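Setting Disk Alerts in Luturine Without Flooding the Inbox

Luturine ships with one disk rule, which fires when any volume passes 90 percent. On a small network that is usable. With 109 hosts reporting, it sends mail all night for backup volumes that are supposed to be nearly full. The steps below replace the default rule with one per volume group.

You need an account with the Rule Editor role and the agent installed on each host. Agents older than version 2 do not report volume labels and have to be upgraded first.

Step 1. Turn off the default rule

Open Rules, then Storage, and clear the Active box next to disk_default. Do not delete the rule. The upgrade script checks for it and stops if it is missing.

Step 2. Create volume groups

Go to Inventory, then Groups, and select New. Give the group a short name in lowercase letters. Under Match, enter the label pattern:

label = backup-*

Save, then click Preview. The list should show only the volumes you expect. If it is blank, the agent has not sent its first inventory yet. Inventory goes out on the hour.

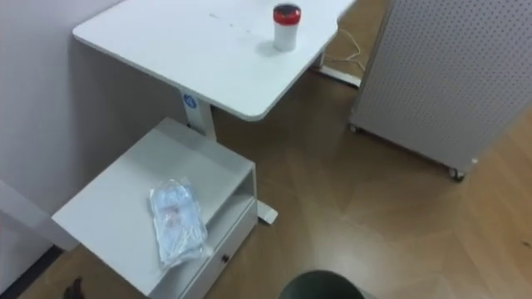
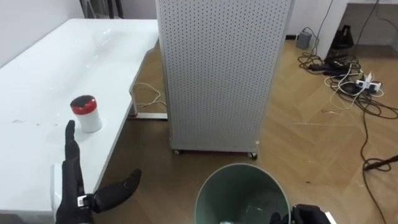 Step 3 sets the thresholds, and these depend on what a volume is for. A system volume needs an early warning, and a backup volume can run much closer to full. Fill percentage alone is a poor measure on large disks, so set a free-space floor as well. Labels deserve the same care, and a broad pattern is the usual source of trouble: a rule that matches "white" would catch the table and the little canister with the red lid alike, and a rule that matches "red lid" would catch one thing. Write patterns of the second kind. For system volumes, start with these values:

warn = 80
critical = 92
min_free_gb = 400
hold = 2 checks

Lower min_free_gb on small disks, or the rule will be in a warning state from the start. The hold line makes Luturine wait for consecutive failed checks before it sends anything – short spikes from log rotation are dropped this way.

Step 4. Route the alerts

Under Channels, add one channel for warnings and one for critical alerts. Warnings can go into a daily digest. Critical alerts should go to the on-call address directly. If you forward to Kusstead, paste the token into the Key field with no spaces at either end.

Step 5. Test

Run this on any host in the group:

lutctl test-alert --group backup --level warn

The test message can take up to five minutes to arrive. If it does not, check the channel log for error 403, which means the token was rejected.

Repeat steps 2 to 5 for each remaining group. Existing alerts from disk_default stay open until they are closed by hand under History.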